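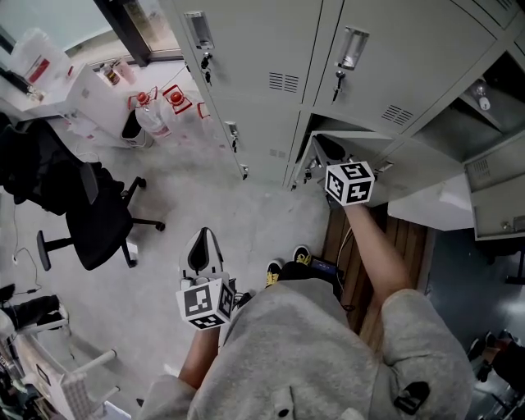
The lockers at Godstead

We have now grey metal lockers for everybody who works in our room at Godstead. I wrote this small page so that new colleagues know how to use them. Please choose a free one and tell Lesia Savchuk its number.

The upper compartments are good for small things, and the lower ones can take bags and shoes. Each person may keep one compartment, and we empty the forgotten ones every October.
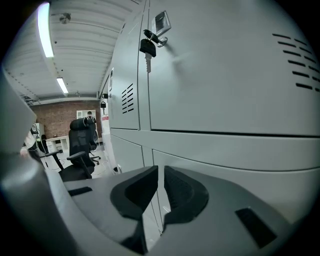 Keys are the part which gives us most questions. A spare costs 20 pounds and takes 6 working days to arrive, so please be careful with yours. The ones with the black head hang in the locks – leave yours like this when you give the locker back. The slots in the doors let the air in, and I ask you not to cover them with stickers.

Dilruba Siriwardena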